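Staff questions about the hand-gripper work at Gallik

Is this automation, or more work for us?
So far, more work. You squeeze the gripper, pick things up and put them down, and the recordings go to Zestia to train a robot arm. The arm itself has yet to do a shift.

How many recordings do they want?
1,000 per task. A practiced person manages up to 5 before needing a rest, whatever the sales sheet says about "effortless" capture.

Why household things?
Zestia says variety helps. We asked how a tomato on a bedspread prepares a machine for our packing line and are still waiting for a clear reply.
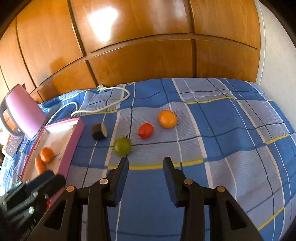
Gripper open, with tomatoes on the bedspread and a carrot and tangerine in the tray.

Will my job go?
Management says no. The Stasiv site heard the same in March — ask for it in writing.

Am I paid extra for this?
No. It counts as normal hours, but your picking target is supposed to drop on those days. Check that it did.

Can I refuse?
Yes, for now. Tell your shift lead before 9 a.m. and you go back to the line.

Who owns the recordings?
Zestia does. Your hands taught it, and the contract doesn't mention you.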